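Hand-held gripper build, picking up skewers
Workshop projects > Robots and arms

julter_bench
Evening all. I've been building a hand-held gripper in the shared workshop at Imley so I can record picks for the little arm I'm making (that bit is still a pile of motors!). The jaws open to 75 mm and the tips are dead square. Mugs and sponges are fine, but skewers are driving me up the wall. Out of 18 goes I got 11 clean lifts, and most of the bad ones rolled when one finger touched first. Two views from the wrist camera:
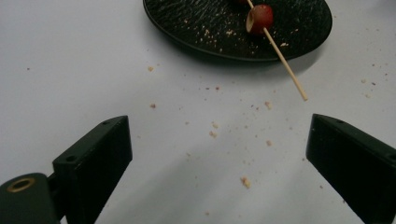
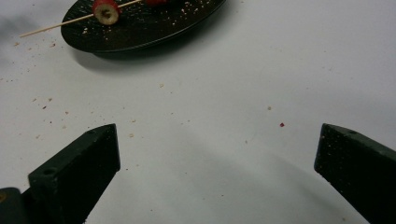
Skewer and black plate, seen past the open fingers.

prornedari
Nice work! I'd put rubber on those inner faces before anything else. Bike inner tube and a dab of glue, done in ten minutes.

dagdelen6
Not sure I agree, rubber won't help if one side lands early. I'd cut a shallow V in each tip so the stick centres itself. Mine has a 6 mm one and it hardly ever rolls a pencil now.

prornedari
And then it's useless for anything flat. Rubber first, it costs nothing and it peels off.

dagdelen6
Fair, but print a spare pair and you lose nothing either. Also wipe your table, those crumbs will end up in your training clips.

julter_bench
I quite like the crumbs, my kitchen is never clean! Going to try the inner tube tonight and I'll draw up the V tips while the glue sets.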